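Search this site Type and press enter

How to get a water ring out of a wooden table

By Dineo Le Roux
April 16, 2024

Somebody put a mug down without a coaster. It may have been you. Either way there is a pale ring, and you have guests coming.

First, look at the colour. A white ring is damp caught in the finish and will usually shift. A black one has gone into the wood, and you'll be sanding, or buying a tablecloth.

For a white ring, lay a clean cotton cloth over the mark, a tea towel you don't love. Set the iron low, with no steam. Press for a few seconds, lift, look, and press again. Resist the urge to wander off and make more tea.

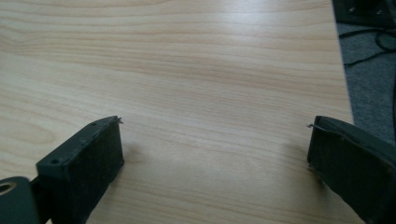

Pale wood, with plenty of bare tabletop in the middle.

If the ring is still there after ten goes, try plain white toothpaste on a damp cloth. Rub with the grain, gently, and wipe it off. Gel won't do, however minty.

Let the table dry overnight, then wax it. Thin coats. I once used half a tin in one sitting and my elbows stuck to the thing until August.

Don't try any of this on veneer without testing underneath first. My aunt swears by mayonnaise. Her table does smell of lunch.

127 shares
Comments (168)

Related
Fixing a drawer that sticks
Wax or oil? A short argument
Candle grease on carpet
What to do with a wobbly chair leg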